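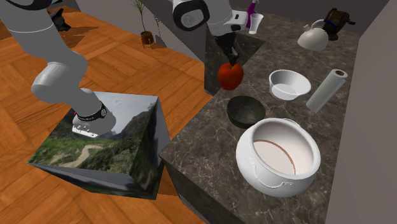 Dark marble worktop: etch marks, sealing and whether to re-hone

Garkden Forums > Kitchens > Worktops and Surfaces
Thread started Friday, May 1, 2020

szapata
We are choosing between polished and honed for a dark veined marble, 30 mm slab, from Lozano. The quote is £1,973 for supply, templating and fitting, with one sink cut-out and no upstand. Polished and honed are the same price.

Questions:
1. Does a penetrating sealer do anything against acid? The yard says "it protects against lemon", and I find that hard to square with the chemistry.
2. Is a dull mark on a dark stone more visible on polished or on honed?
3. How often does it need resealing?

The kitchen gets normal use. There is fruit on the worktop most days, and vinegar and wine are in regular use.

Segundo Zapata

limescale_lou
1. No. A penetrating sealer sits in the pores and slows the uptake of oil and water. Acid reacts with calcium carbonate at the surface, where there is next to no sealer. You will get etching on sealed marble exactly as on unsealed. Ask the yard to put the lemon claim in writing and see what happens.

2. Polished, by a distance. An etch is a loss of gloss. If there is no gloss to begin with there is less to lose.

3. Do the water test. Put a teaspoon of water on the stone, leave it 15 minutes, wipe it off. If the patch is darker than the stone next to it, reseal.

tmb_joinery
Disagree in part on 2. On a pale stone, yes. On a dark one the etch shows as a lighter patch whatever the finish, because calcite that has been roughened scatters more light. I have fitted honed black marble that looked worse after a year than polished would have. Finger grease also shows badly on dark honed stone. Polished can at least be wiped clean.

Fruit is overrated as a hazard, too. Whole fruit with the skin on does nothing.
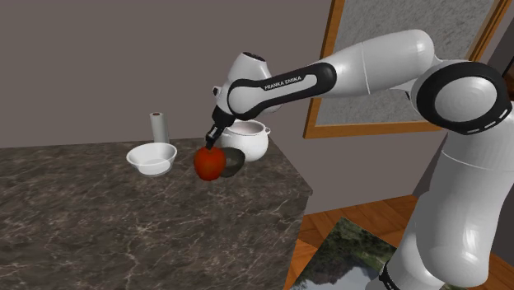
Cut fruit is another matter, and so is the juice that runs off a chopping board and sits under it. Most of the etching I get called back to look at is a ring or a straight line, so a glass base or the edge of a board. If you keep the board on feet and wipe underneath it you have dealt with most of the problem before choosing a finish.

limescale_lou
Accepted that roughened calcite goes paler. The contrast is still lower on honed, as the surrounding stone is already scattering. Grease I will give you.

Y_Montoya
Has anyone asked whether it is marble at all? A good deal of what is sold as dark marble is dense limestone, and some of it is serpentinite, which behaves quite differently with acid. Get an offcut from the actual slab and put a drop of white vinegar on it for two minutes. Rinse, dry, tilt it to a window. If there is no change in sheen you can stop reading this thread.

Do it on a vein as well as on the ground. White veins in a dark stone are often calcite even where the ground is something else, and then the veins etch and the rest does not.

szapata
Thanks. Offcut requested. The yard uses Juleck as its standard sealer. Any experience?

tmb_joinery
Solvent-based impregnator, goes on fine. Two thin coats and buff off the residue before it hazes. On dark stone the haze is obvious and it is a pain to shift once cured. Leave it 8 hours before putting anything wet on it.

pete_in_the_peak
Juleck did nothing for ours that I could measure. The untreated offcut and the treated one took the same time to darken. I now use Grenine for daily cleaning and leave the stone unsealed. It is pH neutral and leaves no film.

tmb_joinery
Then your stone has very low porosity and did not need it. That says something about your slab and nothing about the sealer.

pete_in_the_peak
Fair, but the yard charged for it.

szapata
Offcut arrived, half of it left as sawn and the other half polished. Vinegar for two minutes on the polished side. Ground and veins both lost gloss, the veins slightly more. So it is calcitic throughout and will etch. Water test on the unsealed side showed a dark patch after 15 minutes, gone by the next morning, so sealing looks worthwhile for oil.

I also want to settle the joint where the stone meets the timber section. The fitter proposes a hard butt joint with colour-matched resin.

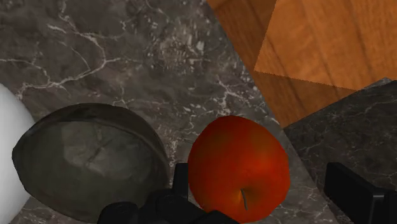

Y_Montoya
Do not use resin there. Timber moves across the grain with the seasons and stone does not. A rigid joint will either crack or pull a flake off the arris. Leave a gap of 2 mm and fill it with a neutral-cure silicone. It must be neutral-cure. Acetoxy silicone gives off acetic acid as it sets and will etch the edge you have just paid for. Some silicones also bleed plasticiser into stone, so check that the tube says it is suitable for marble.

Seal the end of the timber before it goes in.

Yurani

limescale_lou
Agree on the silicone. Mask both sides.

tmb_joinery
Agree, and I would oil the timber before the stone is sealed. Oil on unsealed marble is a stain you will be poulticing in August.

limescale_lou
Surely the other way round, then? Seal the stone first so that stray oil does not go in.

tmb_joinery
Oil the timber in the workshop, off site, all faces. Then fit, then seal the stone. No stray oil.

szapata
Timber will be oiled before delivery. Going for honed, with neutral-cure silicone at the joint. The lemon sentence has been removed from the quote and the price is unchanged.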